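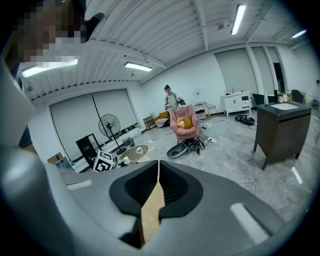

Monday, before work

Woke at ten to five with the sourdough on my mind, which says something about how August is going. The starter had climbed out of its jar in the night and set hard on the shelf, like something you'd call the council about. I chipped it off with the fish slice. Fed what was left. It smells of nail varnish and pear drops, and the Vonwood book says this means it is hungry. I know how it feels.

Loaf four came out yesterday. I followed the recipe to the gram: 252 of water, a long rest, folds every half hour until I'd missed the whole of the cricket. It went into the oven looking plump and hopeful and came out looking like a hubcap. We ate it anyway, toasted, with enough butter to hide the evidence. My other half called it "chewy" and then didn't speak for some time, being busy with a crust.

The flour may be at fault. I bought the Sturer wholemeal as it was on offer, and the sack has been by the boiler since June. Or it's the water. Or the oven, whose dial gave up its numbers years ago and is now worked by feel. I've stopped blaming the tin, having already replaced the tin.

Evening

Called in at Drurance on the way home for the good white flour. £66 I have now spent on this hobby, against a shop loaf that lasts us most of a week and has never once kept me up. Stood at the till and did the sum and paid regardless. There was a banneton at the back, proper cane, and I walked past it twice — I was very strong.

Read the Šťastný rye chapter on the bus. He wants the dough left for 70 minutes "in a place free of draughts". I can only assume he has never lived in a terrace. Ours is free of draughts inside the airing cupboard and nowhere else, so the bowl is in there now, between the bath towels and the spare duvet, with a shower cap on.

Loaf five goes in tomorrow after tea. Must remember to move the towels. Also bins.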